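**Kolen Paired Hand Grippers: Household Tasks**

The Kolen set is offered by Bullent to laboratories and training centers that study housework. Each order includes two grippers, a charging base and a carrying case. Weight per pair is 4 pounds. 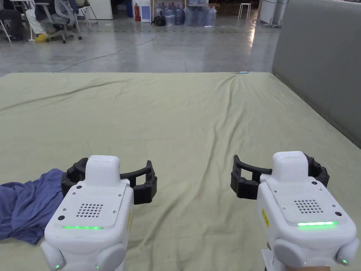
*Kolen pair over a bed with a green sheet; status bars lit green.*

Buyers often ask whether machines can make a bed yet. Our position is cautious. In trials led by Anca Ene in April, an arm fitted with Kolen jaws folded a hand towel in 53 of 118 attempts. Fitted sheets remain unsolved, and Bullent does not list bed making as a supported task.

Replacement jaw pads are sold in boxes of 200. Orders are handled by Clikix.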